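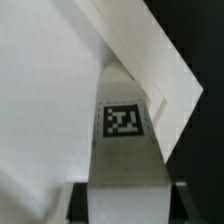 Scoring and folding white card

Folding heavy card by hand usually leaves a cracked, furry edge, and on white card it shows. Scoring first takes a few minutes and gives a clean line. These are the steps I use for signs and box lids.

You will need:
White card, 300 gsm or close to it
A metal ruler
A bone folder, or an empty ballpoint pen
A cutting mat
A soft pencil and a clean rubber

1. Wash and dry your hands. Grey thumbprints don't rub out of uncoated card.

2. Find the grain. Bend the sheet gently one way, then the other, without creasing it. It gives more easily along the grain. Plan your longest fold in that direction if the shape allows it.

3. Mark each end of the fold with a small pencil dot. Leave the middle unmarked.

4. Lay the ruler across the dots and hold it down with your fingers spread. Draw the bone folder along the edge twice, lightly the first time and harder the second. You want a groove you can feel with a fingernail, but no cut.

5. Turn the card over so the groove is underneath, and fold away from it. The raised ridge should end up on the inside of the fold.

6. Put scrap paper over the fold before you press it flat. Rubbing directly on the card makes it shiny.

Folding to a point

For a sharp corner, score both lines before folding either of them. Stop each score exactly where they meet. Fold the longer side first, open it again, then fold the shorter one. Bring the two together slowly and pinch the tip last. If it bulges, open it out and go over the last 10 mm of each groove.

Glued folds need a flat weight on top until the glue has set. I leave mine overnight under a baking tray with a couple of books on it.

Kaja Vasiliauskas
Updated 01/05/2024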